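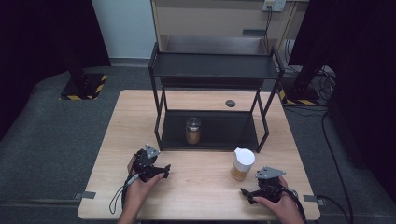 Iced tea season, and a shelf at last!

I have wanted a little two-tier rack for my drinks things since February, and I am absurdly pleased with this one. It's black metal, very plain, and so light I carried it up the stairs with one hand. The jar with the silver lid lives on the lower shelf now – it used to roll about in a drawer with the string and the birthday candles.

The top shelf is for glasses, or it will be once I've washed them all. The pitcher stays down on the table next to it, where I can grab it without thinking. It's too tall for the lower shelf anyway, and I like seeing how much is left.

My tea is Duarte Abreu's recipe, more or less. Steep it for 10 minutes, stir in the sugar while it's hot, then let it cool for 20 before it goes near the fridge. He puts in lemon peel and I never do (sorry, Duarte). I'm trying it with mint next, if the pot on the windowsill ever gets going.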